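Home | Blog | Recipes | Stuff I'm Getting Rid Of | About

One plate, one cup (kitchen purge, part 3)

March 2025

Print this post | E-mail this to a friend

Quick one tonight, dinner's in the oven and I have maybe fifteen minutes.

So the plastic drawer. The one under the toaster that won't shut. I've been putting it off since September, when we moved into the Brurness place and I just tipped the whole box in and leaned on it till it closed. Lids with no bottoms. Bottoms with no lids. A gravy boat?? We don't eat gravy.

Pulled everything out Saturday morning. All of it on the floor, kids stepping over it. Three piles: keep, give away, recycling. The keep pile got way too big so I did it again, meaner this time. Anything warped, gone. Anything that smells like old tomato sauce, gone. Anything I had to think about for more than a second went in the give away box and I taped it shut before I could dig.

What I ended up with for the kids is a plate and a cup each. That's the whole system. If your plate is dirty you wash your plate. My son picked the light blue plate and the yellow cup, which do not match, and he does not care one bit.
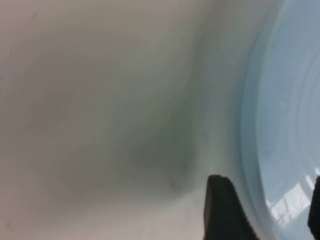
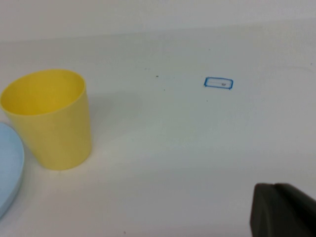
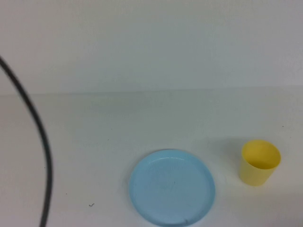 Light blue and yellow, his pick.

My daughter wanted all green and of course we only had green in bowls. So she's got a green bowl and is calling it a plate. Fine. Pick your battles.

Hadi Qaisi left a comment on part 2 asking why I don't just go to glass for everybody. Hadi, I love you, you have no children. We tried the nice Pesance tumblers for the grown-ups and the kids got hold of them and we're down to two. Plastic stays until someone around here learns to carry things with both hands.

Other stuff from the weekend, fast:

Drawer shuts now. I keep opening it just to shut it.

The give away box went to the thrift store on Prutirley Road. They close early on Saturdays, I did not know that, so it rode around in the trunk till this afternoon. Then I forgot they're closed Sundays too. Still in the trunk.

Wiped out the bottom of the drawer and found a birthday candle, a dead battery and the good vegtable peeler I blamed my sister for losing. Sorry, Jen.

Still need some kind of divider so the lids stand up. Was going to buy one but I think a cut down cereal box will do it. If anyone has a better idea that costs nothing tell me.

Next is the spice shelf and I'm scared of it. There is cumin up there that has moved house with us twice. Also have to figure out were the baking sheets go, right now they live on top of the fridge and come down on my head about once a week.

Ok timer's going. More when I get to it.

Print this post | E-mail this to a friend

« Older | Home | Newer »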